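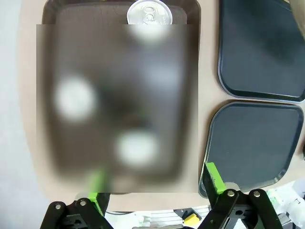
Can I put a case of soda in checked luggage?

Flying out of Drarnmont in October and my sister wants the root beer you can only get back home. Will the cans blow up in the hold?? My bag is soft-sided, if that matters.

gillwood_gal
I've done it 4 times and lost one can. Wrap each one in a T-shirt, put them in a zip bag, keep them in the middle of the suitcase. Watch the weight though, soda gets heavy fast!

Traltitz103
just mail it

porchlight5
Hard-sided bag if you can borrow one. Mine came out dented but nothing leaked, and I had a dozen in there (plus a jar of pickles, long story).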